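Ticket 654 – gripper drifts off target after a restart
Project: Vultent arm, home build
Status: open
Opened: 7 Oct 2025

Hello again! This is the bench arm I've been putting together in the shared workshop since June, running the Rustetus controller with the Graria driver on top. Everything was going nicely until I updated the driver, and now the gripper ends up 17 mm to the right of where I send it whenever I restart the controller. Not sometimes, every single time. If I leave the power on it's fine all evening (I've had it ticking away through 1000 moves without a wobble), but switch it off and on again and off it goes.

What I've tried so far, in no sensible order:

Redid the homing routine. It fixes things until the next restart, then we're back to square one.

Swapped the shoulder cable for the spare. No change, and I trapped my thumb doing it.

Took the base off, cleaned underneath and bolted it down again. The bolts were perfectly tight, so that was an hour I won't see again.

Went back to the old driver – and the error vanished! Put the new one back on and there it was again, same distance, same direction. So I'm fairly sure it's the software, but I can't find anything in the change notes about offsets.

Opened up the settings file. There's a line for the shoulder zero that I swear used to have a number in it, and it's blank now. I typed the old value in by hand, saved, restarted, and it was blank again. Is the driver wiping it, or is it being read from somewhere else these days?

Last night I set the whole job up in the simulator to rule out the metalwork. Same table layout, same little red block to aim for, arm parked with the gripper open over the table before the first move. I restarted it 5 times and got the same drift on each one, so my poor bolts are innocent. I've kept the logs and can post them if they're any use, though they are very long and mostly full of me pressing stop.

What I'd love to know is where the zero is supposed to live now, and whether I can lock it. The simulator set-up at the start of the run:
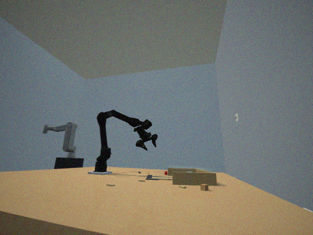 Noh: The new driver keeps the zeros in its own calibration file and writes over the settings line when it starts, so typing the value in there won't stick. Run the homing routine, then use "save calibration" before you power down. If it still drifts after that, post the first page of the log and leave the old driver on for now.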